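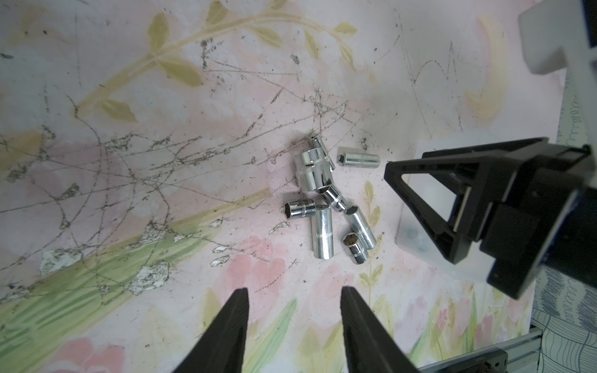 Chrome sockets on the pink mat.

Last updated: 10/27/20

Gindville pump, strip and seal change

The Vomero came back from Gindville with the complaint that it loses prime overnight. Same pump we did the impeller on in April. Impeller still looks fine, so I left it alone and went after the suction side first.

Filled the casing, capped the discharge and let it sit over lunch. Level dropped and there was a damp line under the seal housing. No drip from the drain plug. The foot valve is still on site, so I can't rule that out — asked them to pull it and look for grit on the seat.

Housing bolts came out without a fight except the bottom one, which had rusted into the flange. Penetrating oil, ten minutes of patience, then it moved. The thread in the casing is usable after a chase with the tap. Replaced all four bolts with stainless and put anti-seize on them. Please don't put the old ones back in the bolt drawer. They are in scrap.

The 8-point sockets go back on the rail and the 6-point ones in the tray. They were mixed up again this morning.
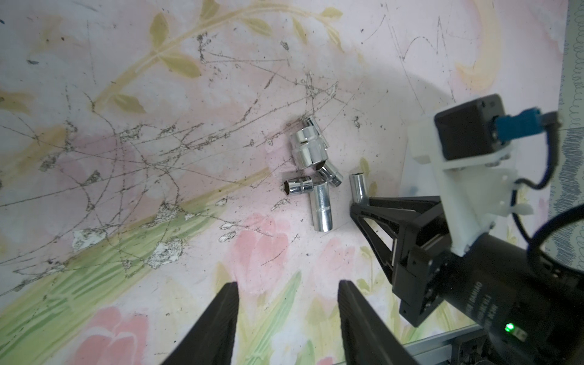 Seal faces

Carbon face is chipped on one edge and grooved most of the way across. Ceramic face has a dull ring but no crack. I would not reuse either. Shaft sleeve has a slight step where the old lip ran. It catches a fingernail, so I polished it with fine paper and wrapped it before storing. 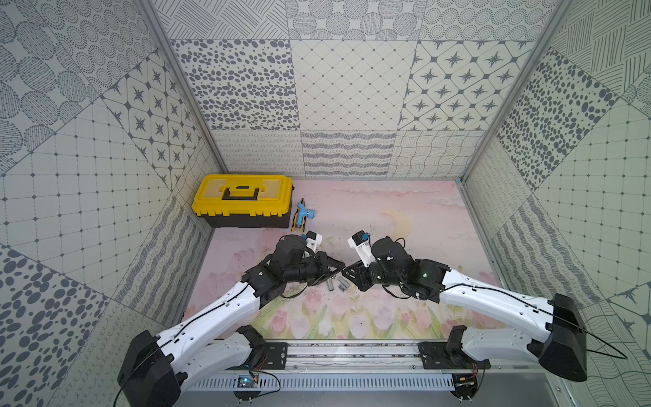
Silver cylinders on the flower mat.

Ordered the seal kit from Sithole. Part came to 92 dollars with shipping, and they quote up to 10 days. The Cistavcombe branch had the gasket set on the shelf, so I took one of those now. Check the bore size when the kit arrives — last time they sent the metric one and we lost a week.

To do when the kit is in:
- clean the seat with alcohol, no grease on the faces
- press the ceramic in square, by hand
- set spring height before tightening the collar
- refill, cap, leave overnight and mark the level with tape

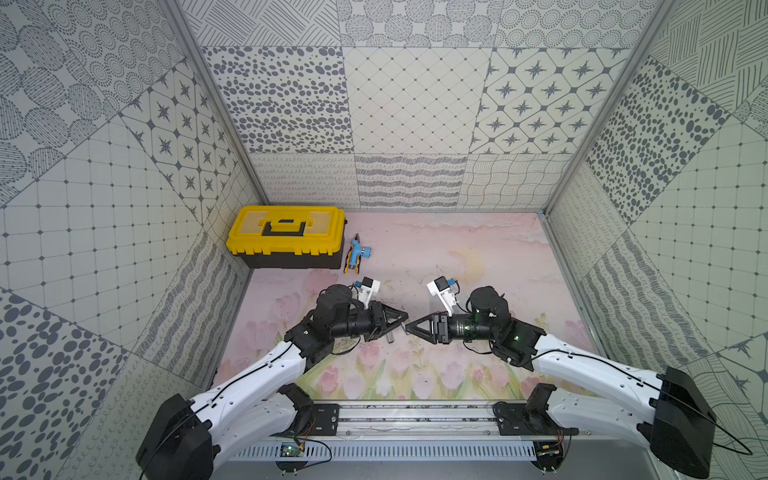 Yellow and black toolbox, with pliers or cutters beside it.

Casing is on the lower shelf with the ports taped. Gindville wants it before the tank is drained for winter. I told them we would call when the kit lands.

This site uses cookies to remember your settings. Accept | Manage preferences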